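Kutstead Microfiber Towels Review: Five Months of Very Green Cleaning

Posted 17 December 2018 by Svyatoslav Maksymiv

I bought these in July, when I finally got fed up with paper towels. I had gone through a whole twelve-roll pack in no time, mostly on the dog's water bowl and the inside of the car, and a neighbor had been going on about microfiber for ages. So I ordered a pack of the Kutstead towels in green (they come in a gray too, but come on, green!) and I've used them nearly every day since.

First impressions

They're bright. Really bright. If you leave one on the garage shelf you will find it again, which I can't say for any of the old T-shirt rags I used to own. The surface has tiny loops all over and it grabs at dry skin a little, so if you hate that microfiber feeling these won't change your mind. I don't mind it at all, and it's those loops that pick up the dust.

They are also puffier than I was ready for. I had planned on one kitchen drawer and that was never going to happen, so they live in a clear plastic bin now. I gave up folding them in the first week. I bunch them up, push them in and grab whichever one is on top.
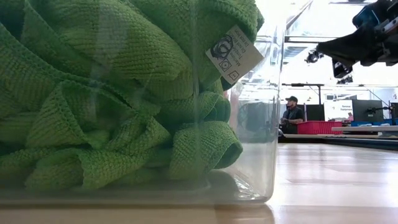
How they clean

Glass is where I fell for them. One damp towel, one dry one, no spray, and the bathroom mirror comes out without a streak. I did the patio door the same way and then went around the house looking for more glass. The stove top takes a drop of dish soap and a bit of elbow, but burned-on sauce does come off, and the loops haven't scratched anything so far.

For dusting I use them dry. Baseboards, blinds, the top of the fridge (horrifying), the TV screen. You can fold one into quarters and keep turning to a clean side, so a single towel gets me through the living room and most of the hall.

Spills are good but with a small catch. Set the towel down flat on a puddle and it drinks it right up. Wipe too fast and it pushes some of the water ahead of it. Press first, then wipe, and you're fine.

Washing

There's a little white care label on them, with print so small I had to take it over to the window. My routine is a warm wash with other microfiber only, no fabric softener, and then over the rack to dry. Keep them away from fleece and bath towels! I forgot once and spent an evening picking lint out of the loops.

The first 2 washes turned the water green, so don't put anything pale in with them. After that the color settled down and it's still nearly as loud as it was on day one. A couple of the towels I use on the car have gone a bit flat in the middle, and those have been moved to wheel duty.

What I'd change

I cut the label off the ones I use on the car paint, and I'd love it if they came without. A second color in the same pack would be great too, so I could keep bathroom and kitchen towels apart without having to think about it.

Would I buy them again?

Yes, and I already have. The second pack went to my sister, who has three kids and a white kitchen table. She texted me the next day to ask where I got them.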